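# Open day at Nurnbridge, notes on the sorting demo

I spent an afternoon in August at the Nurnbridge open day, mostly for the pick-and-place station run by Soltis. The humanoid works standing at two white tables set end to end along a wall, with a woven basket on each. I was more interested in the arm than the legs. It reaches out at shoulder height and lowers the hand over the basket.
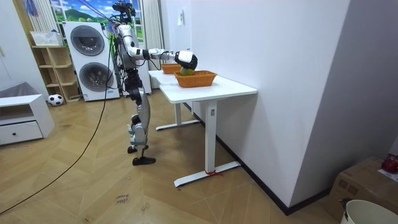
*Page last changed: Jan 1, 2021*

Kirstin Cowie ran the session and took questions between picks. Her figures for the week before: 78 attempts, 53 of them clean. A clean pick means the object ends up in the correct basket with no second grasp. She did not count recoveries, which I think is the right call -- a recovery hides the error you want to look at.

Cycle time was not quoted. The wrist is slowed down for visitors, so timing it from the floor would tell you little.

## Sorting by label

The second task uses handwritten labels on plain paper. One basket is marked "fruits" and the other "office supplies". The robot has to read the label, classify the object and choose a side. Reading was the easy part, according to Cowie. Grasp choice on hollow objects took longer. For a tape roll, the gripper goes into the center of the ring, and the angle matters more than the force.
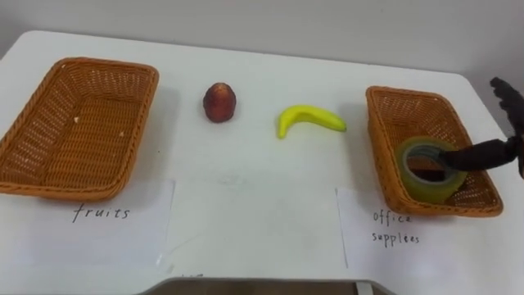 ## Things I want to follow up

- The training set is nearly 700 recorded grasps. I asked how many were tape rolls and did not get a number.
- Pomare, their planner, picks the arm before it picks the grasp. I would have guessed the reverse order.
- The same station goes to Fulanville next. I plan to ask there about label placement and whether swapping the two sheets changes the error rate.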